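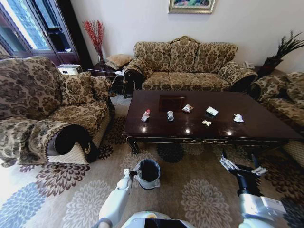 One customer wrote in to say every gloss polish she had ever bought was the same stuff in a different bottle, and would we please say what makes Grunen worth $9. Fair enough. We have sold furniture polish long enough to have doubts of our own.

Grunen High-Gloss Polish, 8 oz
$9 at Kimamen
Share 3

The label says "restores the original shine." We wouldn't go that far. If the finish has gone cloudy from heat or worn through to the wood, no wipe-on product will bring it back. What you get is a thin, clear coat that hides light scuffs and makes dusting easier for a few weeks. Fingerprints still show. On dark, shiny tops they show a lot.

The maker also claims 3,000 wipes before the coat wears off. We have no idea how anyone would check that at home, and we asked for the test report and got a brochure. Treat the number as decoration. 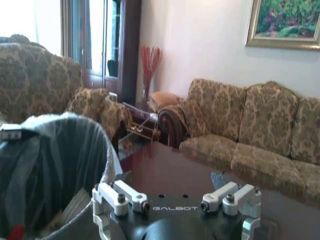
Doesn't it just build up like the old sprays did? asked a commenter under our July listing. It can. Two thin coats are fine, four are a sticky mess, and the directions on the back are no help because they tell you to "apply generously." Use a spot the size of a quarter for a coffee table and buff with a dry cotton cloth until it stops dragging. Clear off the top and wipe up crumbs and sugar first, or you will rub them in.

Skip it on raw, oiled or waxed wood. Keep it off gold trim and painted edges, where it dries dull in the grooves and has to be picked out with a toothpick.

We also carry the Camargo kit at $139, which adds a buffing pad, a scratch pen and a case. The pen is decent. The case is a case. Unless you have a houseful of glossy furniture, we can't see spending the extra money, and we are the ones selling it.
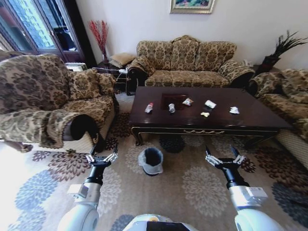 Dark-brown coffee table with a glossy top.

Size: 8 oz bottle
Finish: high gloss only
Scent: listed as "fresh linen," closer to floor cleaner
Shipping: by Movside, ground only
Returns: unopened bottles

Try it under the table or on the back of a leg and leave it overnight before you do the top.

9 comments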